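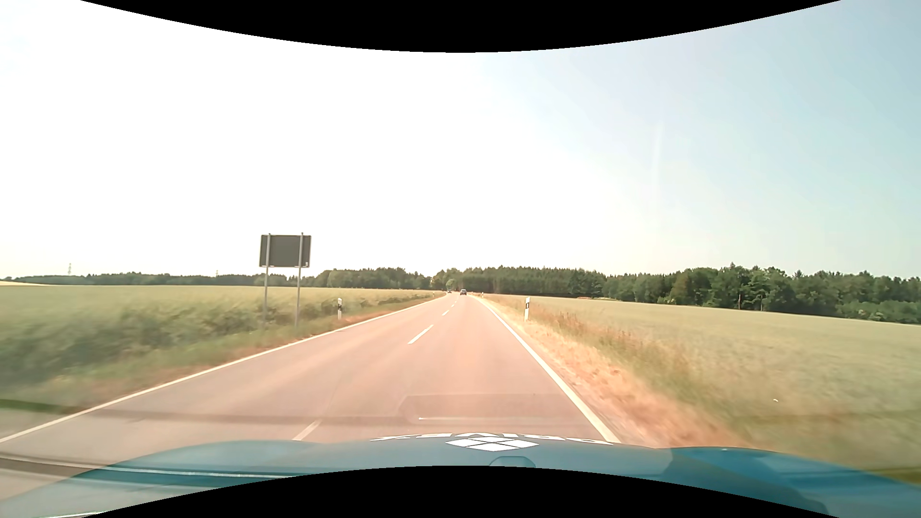 How long is the drive from Grurbridge to the Sandonura cabins?
The route is 40 miles and most people need a little over an hour. The first part crosses open farmland on a straight two-lane road, with white edge lines on both sides and dashes down the center. There isn't much shade on this part, so bring sunglasses if you are coming in the afternoon. In July we suggest leaving Grurbridge before 11 a.m.

Can I use GPS?
Yes, but load the map before you leave. Phone service drops out after Magesa and does not come back until you reach our office. Some apps send drivers over the old quarry road. Do not take it. It is gated at the far end.

Where is the last place to get gas?
Magesa. The station there has two pumps and closes at 8 p.m. There is no gas at Sandonura or at Flundudel Lake.

Is the road steep?
No. The cabins sit at 2,523 feet, but the climb is gradual. Any ordinary car can manage it from spring through fall.

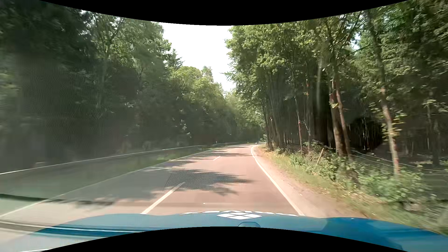

Small trailers are fine too. Our sites do not fit anything longer than 24 feet, so please call first if yours is close to that.

Are there places to pass?
A few, on the farmland part. Once you are in the woods, plan to stay in your lane and take your time. Local drivers know the road and may come up behind you. Pull into a turnout if you want to let them by.
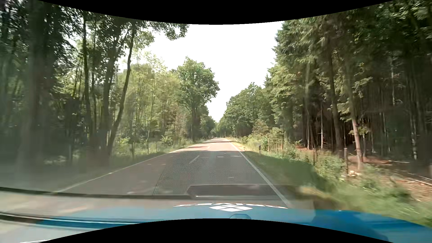
Should I drive in with my headlights on?
Yes, at any hour. Deer cross most often at dawn and dusk. The trees also make a difference in the daytime, when you can go from gray, shaded pavement to a bright sunlit stretch and your eyes need a moment to adjust. Slow down a little before the change.

How do I find the turnoff?
Look for mailbox 290 on the right, then turn onto the gravel lane. The office is at the end of it. If you arrive after 9 p.m., your key will be in the box by the door.

Contact us | © Sandonura Cabins | Back to top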